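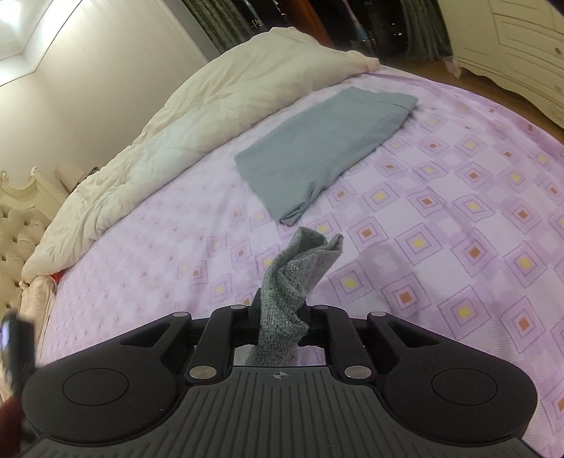

Gray knit sock, lavender bedspread.

Wanted: drummer and second guitarist, Farmont area

Testia are a three-piece who need to be a five-piece again by October. We have a finished set, 43 minutes long, and a second album that is written but not recorded. We also have doubts about most ads like this one, so we'll try to keep ours plain.

We are not "about to break through." Our first record sold 862 copies, a lot of them from a folding table at the back of rooms in Trenton. A label has said nice things. Labels say nice things to everybody, and until there's a contract we're treating it as weather.

What we play: loud guitar pop with harmonies and slow songs nobody asked for at the end. If you list your influences as "everything," please narrow it down before writing.

Drummer: steady, able to play quietly, own kit. Click track experience would help. We've heard "I don't need a click" before and have the recordings.

Guitarist: must sing. A high harmony part runs through 7 of the songs and it can't be dropped. Pedals are fine in moderation.

Rehearsals are 2 evenings a week at Strand, above the tile shop, starting at 7 p.m. Room costs are split evenly. Shows pay badly and whatever comes in is split the same way. There is no wage, and we'd be suspicious of any band at our level that promised you one.

To apply, send two recordings of yourself playing, phone quality is OK, and a few lines on why your last band ended. Leave a note at the Strand front desk marked Testia if you'd prefer to do it on paper. Auditions run through September. We reply to everyone, including the noes.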